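Accueil > Petit matériel de cuisine > Coupe et découpe

Coupe-morceaux manuel Cemlow
Réf. 124 – En stock, expédié depuis l'entrepôt de Jirnden

Le coupe-morceaux Cemlow sert à débiter les fruits et légumes tendres en tronçons réguliers : banane, pomme de terre cuite, poire, courgette. Il se pose sur le plan de travail ou directement au-dessus d'un bac. La lame se rabat d'une seule main et se bloque en position basse pour le rangement.

Le modèle remplace l'ancien Laaksonen, dont le levier était plus court. Les lames des deux appareils sont interchangeables. Les grilles, elles, ne le sont pas.

La coupe dépend beaucoup de l'aliment. Une chair ferme donne une face nette et lisse. Une chair mûre ou trop cuite s'écrase un peu en fin de course, et le bord inférieur du morceau devient irrégulier. Dans ce cas, descendre la lame plus lentement et vérifier son affûtage. Les zones plus foncées au cœur du morceau viennent de l'aliment et ne gênent pas le passage de la lame.

Morceau jaune pâle à face lisse, centre brun olive, bord inférieur bosselé :
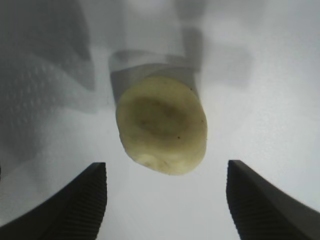
Caractéristiques

Poids : 600 g
Longueur, levier replié : 26 cm
Lame : acier inoxydable, amovible
Corps : polypropylène gris
Pieds : caoutchouc, remplaçables
Lavage : lame et grille au lave-vaisselle, corps à la main

Contenu de la boîte

Un coupe-morceaux, une lame montée, une grille à tronçons, une brosse de nettoyage, une notice. La grille fine Arevska est vendue séparément.

Entretien

Rincer la lame après chaque usage – l'amidon de la pomme de terre sèche vite et colle dans la glissière. Ne pas utiliser d'éponge abrasive sur le corps. Essuyer la charnière et déposer une goutte d'huile alimentaire une fois par mois. La lame est prévue pour 2000 coupes sur aliments tendres. Ne pas couper de noyaux, d'os ni de produits congelés.

Pièces détachées

Lame, grille, ressort de levier et jeu de pieds sont disponibles à l'unité. Indiquer la référence de l'appareil à la commande. Les commandes de pièces passées en juillet sont préparées une fois par semaine.

Fiche mise à jour le 15/6/17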